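Film Studies: Reading and Writing About Screen Comedy
Handout 4: Timing, Coverage and the Two-Hander
Instructor: Bernice Sulemana
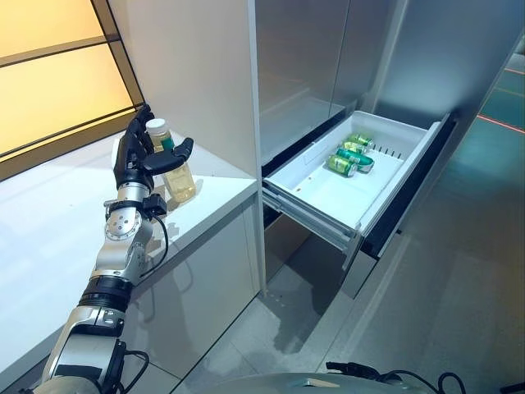
1. Scope

This handout covers scenes in which two performers carry the comedy between them. Group comedy and solo physical comedy are treated in Handouts 5 and 6. Read it before the March screening. The terms in section 2 will be used in class without further definition.

2. Terms

Two-hander: a scene, or a whole film, built on two principal speaking parts. Small parts may pass through without changing the label.

Feed: the line that makes the joke possible. It is usually plain in content and should be audible in full.

Payoff: the line, look or action that gets the laugh.

Button: a short beat placed after the payoff to close the scene. A button may be a cut, a sound or a single word.

Clean single: a shot containing one performer only.

Dirty single: a shot favoring one performer with part of the other visible, normally a shoulder or the back of the head.

Two-shot: both performers in one shot, both readable.

Overlap: dialogue in which one performer begins before the other has finished. Overlap recorded on set limits the editor, who can no longer separate the lines.

3. Coverage and where the timing is decided

In a two-shot held without cuts, the timing belongs to the performers. A pause lasts as long as they make it last. The editor can choose between takes but can't shorten the gap inside one. When the same exchange is covered in clean singles, the pause is made in the editing room. Frames can be added to a listening face or taken away from it, and a reaction from one take can be placed against a line from another.

Most studio comedies use both. A common pattern is to open on the two-shot, move to singles when the argument begins, and return to the two-shot for the payoff. The return lets the viewer see the cause and the reaction together. Note the point of return when you log a scene. It often falls one line earlier than students expect.

Shot length should be recorded in frames. At 24 frames per second, a hold of 12 frames is half a second, long enough to be felt as a pause in fast dialogue. Seconds are too coarse for this work.

4. Case: Alstead

The kitchen scene in Alstead runs two pages in the script. Two brothers-in-law discuss the sale of a boat that one of them has already sold. The first page plays in a single two-shot from the doorway. The cut to singles comes on the word "deposit." From there the seller is shown mainly while listening, and his own lines are heard over the buyer's face.

Points to log:
The seller's feed lines are spoken at an even volume throughout.
There is no music until the button.
The payoff is a look. The scripted line that followed it was dropped, as a comparison with the shooting script (course folder, pp. 41-43) will show.

5. Case: Fikre

Fikre is a road comedy with nearly all of its dialogue set inside a van. The space rules out many angles, and the film relies on a frontal two-shot through the windshield. Cuts are few. Overlap is heavy and was kept in the mix. Compare the toll booth scene with the kitchen scene in Alstead. The two scenes have a similar structure on paper and play at very different speeds.

Reviews of Fikre tended to praise the chemistry of the leads. For this course the word isn't sufficient. If you use it, state what is seen or heard that produces the effect: eye lines, response time, matching or contrasting pitch, who is allowed to finish a sentence.

6. Plausibility

A comedy may break ordinary plausibility and still keep its own rules. When a plot event strikes you as unlikely, ask first if the film has prepared for it, and then if a laugh depends on it. The final chase in Clirnevov fails the first test and passes the second. Lulora, screened in week two, does the reverse.

7. Written work

a) Scene log. Choose one two-hander scene from Alstead or Fikre. List every shot with type, length in frames, and speaker. Add a note of 300 words on the longest pause.

b) Review. Write a review of 600 words of any comedy on the course list. Plot summary may take up no more than one paragraph.

c) Final essay, 2000 words. Compare the use of coverage in two films. At least one must be a film not discussed in this handout.

Logs are submitted as a table. Essays are double spaced, with film titles in italics and the director and year given at first mention.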